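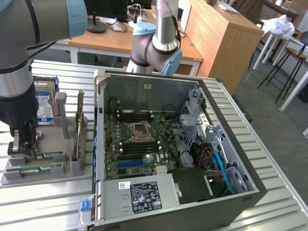
Desktop computer teardown

Desktop computer teardown (also strip-down, or parts pulling) is the taking apart of a desktop tower so its parts can be tested, reused, sold or sorted for scrap. Done in repair shops, schools, recycling yards, at home on a kitchen table. Putting the machine back together is a seperate job, see Reassembly.

Terms

Tower: the upright case. Nearly always laid on its side for the work, open side up.
Board: short for motherboard. The big circuit board everything plugs into.
Socket: the square seat for the processor, with a metal retention frame over it.
Cage: metal bracket work that holds the drives.
Shroud: plastic cover that steers air from a fan.
Pull: any part taken out in working order.

Before opening

Power off, cord out of the wall, all other cables off. Hold the power button in for a few seconds. Touch bare metal on the case, or wear a wrist strap. Side panel comes off with a latch or two screws at the back, depends on the maker. Then down on its side.

Office towers from the big makers tend to use colored plastic for anything meant to be moved by hand. Blue latches and tabs on Dell machines, for instance. Home-built towers mostly screws.

Order of work

No fixed order. Common practice is loose and plug-in parts first, board last.

Memory. Push the latch at the end of the slot, stick lifts. Hold by the edges.
Cards. Graphics and other expansion cards come straight up out of their slots. Check for a retaining clip at the back end of the slot first, these snap.
Drives. Data cable off, power cable off, then the drive slides out in its caddy if it has one. Caddies are often thrown away by mistake and are a pain to replace.
Processor. Cooler off first, then lever up, frame open, lift straight. Some processors have pins underneath, others have the pins in the socket. Both bend.
Power supply. Heavy. Unplug everything from the board before undoing the screws. Never opened in an ordinary teardown.
Board. Last, after the fan shroud and front panel wires.

Not every job goes the whole way. Many shops stop at memory, drive and processor, and send the rest of the case on as one piece.

Holding the parts

Parts trays came in when pulls started to be worth more than the metal. Early ones were egg cartons and muffin tins, still used. Shaped holders give each part its own place, so an empty place shows what is still in the machine.
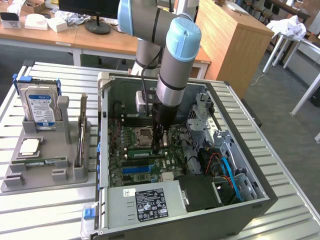 A long groove suits a memory stick, a square recess the processor, and upright slots are used for drives and cards, which take up less bench that way. Holders can be 3D printed to fit one model of tower. The Skumano pattern is for small office machines and has 2 rows. The Clonivside pattern is deeper, takes a full-size drive standing up. Barbara Górecki's bench guide for the Gendton repair school lists 39 separate pulls and fasteners for a typical office tower, and has learners lay them out in 4 groups: memory, storage, cards, everything else.

Worktop

Slotted aluminum tops are popular in workshops as clamps and holders bolt straight into the slots. Metal does conduct, so bare boards go on a mat or in a holder. Wood is fine at home. Carpet is not.

Common damage

Bent socket pins. Broken slot latches. Torn data connectors, usually from pulling on the cable and not the plug. Cut fingers, drive cages have sharp edges.

Sorting

Drives are wiped or shredded. Memory and processors graded and bagged. Boards go to board scrap unless tested good. Voyle bags, the pink anti-static kind, are used in some yards for anything that will be resold; cardboard is ok for power suplies.

See also

Anti-static mat
Drive caddy
Motherboard
Reassembly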